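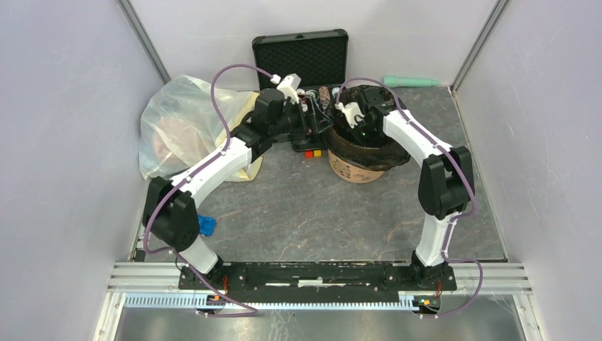 The Second Pair of Hands

Elvira Inga had packed measuring kits at Skarnix for so long that she could do it while thinking about her daughter's wedding, and this was in fact what she usually did. One case, one set of parts, close the lid, next. The foam inside the cases was soft like the bottom of an egg box, and in winter she liked to press her thumb into it.

In January the cell came. Meirion Bowen from the engineering office brought it on a trolley with two other men. Two arms, white and black, stood on one plate with grey walls around them, so that they looked like two colleagues who must share a very small kitchen.

'It will take the sorting,' said Meirion. 'You will keep the checking.'

'And Nicanor?'

Meirion looked at his papers. 'Nicanor will be offered something in Brundus.'

Brundus was 67 kilometres away, and Nicanor Olivares did not drive.

For the first weeks she was angry with the arms. They bent over the paper bin with its black bag like people looking for a lost ring. When both grippers came near the same small silver part, one of them waited, and the waiting was so polite that it made her more angry. Nicanor had never waited. He took the part from under your fingers and told you a story about his brother's boat at the same time.

She had a chair now. She had a screen also, and on the screen there was a number which should reach 800 before the end of the shift. Before, they had no number. They had only Meirion's predecessor, who came at four o'clock and said, 'Well, that looks like plenty.'

One evening she stayed after the others. A red block and a yellow block from the tests were lying on the floor of the cell, side by side in front of the bin, and the lid of the case was standing open at the back. She put her arm in, carefully – the machine was stopped, she had checked the lamp at the door two times – and pressed her thumb into the foam.

It was the same foam.

Then she telephoned Nicanor. He had not gone to Brundus. He was painting the boat.

'How are the new ones?' he asked.

'Quiet,' said Elvira.

'Do they leave the lids open?'

'Yes.'

'I also did this,' he said, and she heard him put down the brush. 'Tell me about the wedding. Slowly, I have time.'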